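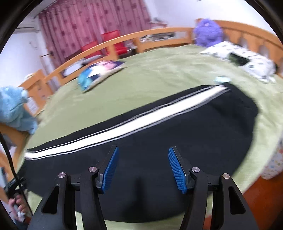
**How should a garment be prepared before it is placed in seasonal storage?**

Wash the garment according to its care label, dry it completely, and fold it along its seams before placing it in a clean container.

## Storing Seasonal Clothing

These instructions apply to residents of Bogale House who use the shared storage room on the lower level. Each resident may store one container, weighing no more than 65 pounds when full.

### Before packing

1. Empty all pockets and close zippers and snaps.
2. Treat stains before washing. Older stains may need a second treatment.
3. Leave washed items on a rack overnight. Thick seams and waistbands dry last.
4. Set aside anything that needs mending. The sewing table is open to all residents in October.

### Folding and packing

Lay the garment face down on a flat surface and smooth it from the center outward. Fold the sleeves or legs inward, then fold the length into thirds. Knitwear should be folded loosely and placed on top. Do not use wire hangers or newspaper, as both can mark light fabric.

Place heavier items at the bottom of the container. Cedar blocks may be added, provided they do not touch the fabric directly.

### Labeling and delivery

Write your name and room number on the short side of the container. Bring it to the housing office, Room 249, where Lorraine Sheehan will issue a shelf tag. Containers without a tag cannot be accepted.

The storage room closes for the winter break on 23rd December. Requests for access after that date should be made to Darragh Breathnach at extension 2185.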